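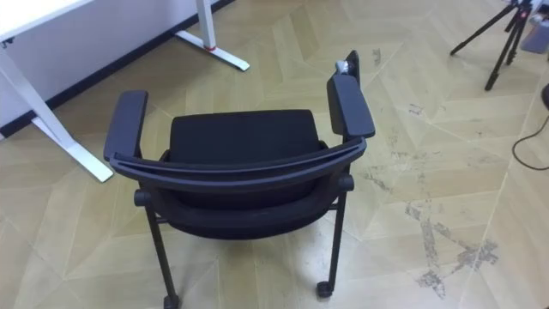

3. Setup and upkeep of the mobile base

The base used in this project is a Zokden two-wheel drive unit with a mast and a head camera. It was assembled at the Gallholm lab in June and has logged 72 hours of driving. The test task is to approach an office chair from behind, stop short of the backrest, and report the position of both armrests. The head is pitched down for this, so the top bar of the backrest lies low in the view and the seat and armrests come after it. Black upholstery on a light herringbone floor separates well by brightness, and a fixed threshold was enough. The zigzag seams gave false edges until a blur step was added. The black baseboard had to be masked out.

3.1 Head camera calibration

Pitch is set with the lock screw on the neck bracket. After every transport the screw is loosened, the head is leveled against the mast, and the pitch offset is written again to the controller. Exposure is locked at 800 before the run starts.

3.2 Drive wheels

Encoder count per wheel turn was measured at 2,124. At service on 9/12/26 the left wheel was slipping. Khurram Tanoli removed the hub, found the set screw backed out, and refitted it with thread locker. The tires were wiped with alcohol. Odometry was then checked over a 9 m straight line, and the heading correction in the Flarico configuration file was reset to zero.

3.3 Open items

Cable strain relief at the neck joint. Spare set of hub screws.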